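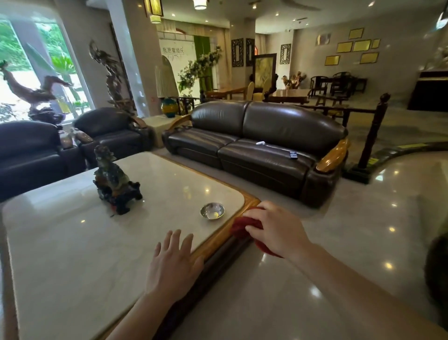
I moved in with my aunt in February, with two suitcases and a plan to stay three weeks. I'm still here. I've written a lot of this magazine's pages about places I've visited, but this one is about a place I ended up living in by accident, and about what happens when you're 67 and somebody half your age is suddenly using your good towels.

My aunt is Sumathi Joseph, and if you've ever lived in Prillcombe you probably know her, because she taught half the town to drive. She ran a little driving school out of her garage for most of her working life. She retired, sold the car with the extra brake pedal, and then found she had a big house and nobody to shout "mirror!" at. So when my lease in Nusness fell through she was on the phone before I'd finished telling my mother.

I should say that I had not lived with family since college. I had opinions about it. I thought I'd be asked where I was going every time I touched the front door, and yes, I am asked, every single time, but it turns out to be less annoying when the person asking wants you to bring back cilantro.

The first fight was about the heat. She likes the house warm enough to grow tomatoes in and I like to sleep in a fridge. We solved it by shutting my bedroom door and never speaking of it again. The second fight was about money, and that one took longer. I wanted to pay rent and she was insulted. I left an envelope on the kitchen counter and it came back inside my shoe. I left it in the bread bin, and it came back inside the other shoe! In the end I set up the grocery delivery in my name and she pretends not to notice that the rice never runs out.

What I hadn't expected was how much I'd like the routine of it. She gets up early and does the house in the same order she has done it for as long as I've known her - front room, stairs, kitchen, and then tea with her feet up before anyone is allowed to mention lunch. I used to clean my apartment in a panic when somebody texted to say they were parking. Now I have a Saturday-morning sort of feeling on any morning I'm home, with the radio going and her singing over it, slightly ahead of the tune.

I asked around a bit while I was writing this, and a surprising number of my friends are doing some version of the same thing. One moved back in with his grandfather in Skumham and has learned to play cribbage for real money. Another shares a house with her mother-in-law, and they keep separate shelves in the fridge and separate butter, and she swears the butter is what saved the marriage. My friend Okeke lasted 3 months at his parents' place and now lives 2 streets away, close enough to walk over for dinner and far enough that he can play his drums. He calls this the perfect distance and I can't really argue.

If you're thinking about it, I'd say talk about visitors early. We didn't, and the first time I had people over my aunt joined us, told the story of my fourth-grade haircut and stayed until midnight. They loved her. Two of them now come to see her when I'm out. But I could have used a warning, and she says she could have used one too, as she'd have made more snacks.

Talk about the phone as well. She puts every call on speaker. I know things about the neighbors' knees that I can never unknow.

And get your own key cut on day one, even if it's only a short stay. I spent my first couple of weeks ringing the bell like a delivery guy, and each time she'd come down from upstairs to let me in, and each time I felt about nine years old. The key cost almost nothing and I stopped feeling like a guest that same afternoon.

She says I can stay as long as I like, provided I learn to parallel park properly. We've been practicing in the evenings on the road behind the library, in my car, with no extra brake pedal. She holds on to the door handle the whole time. Last week I got it in on the second try and she said, "Not terrible," and then made me do it again on the other side.

Last updated: 1st May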